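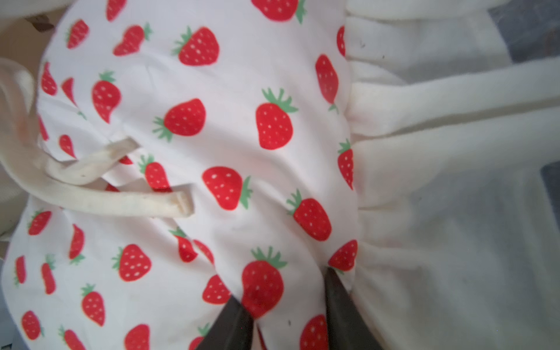
Print | E-mail this page

Equipment budget, Vutness household handling project
21 Feb 2022, by Úna Ó Dubhghaill

Of the 52 grasping tasks in the plan you approved, fabric has eaten the most money, as I said it would and as Geven said it wouldn't. The finger pads were budgeted once for the whole grant. We are on our third set. Strawberry-print cotton with a drawstring, bunched up against thick white fleece, asks rather more of two flat fingers than the wooden blocks in the supplier's brochure, and I would like the pads line raised before March.

The second arm is still a quotation. Noonan want 40 per cent up front and have stopped returning calls with any warmth. Suvis are cheaper and will lend us a unit for a month, though their spare parts list runs to 304 items and I suspect we shall meet most of them.
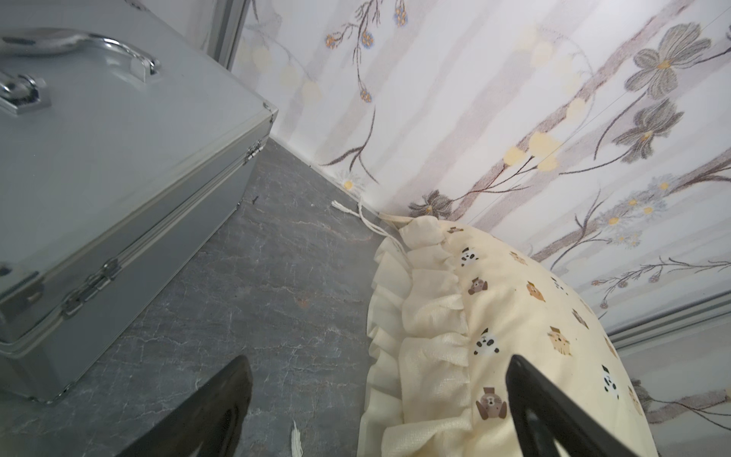

My preference is to take the Suvis loan, spend nothing on the arm until it ends, and move the difference into pads, cables and one decent wrist camera as a spare. Almost 3 weeks went on waiting for the last one to be repaired, at full salary cost, which made it the dearest camera we own.

Revised figures are in the spreadsheet. Please ignore the tab called "hopes".

Last updated: 21 Feb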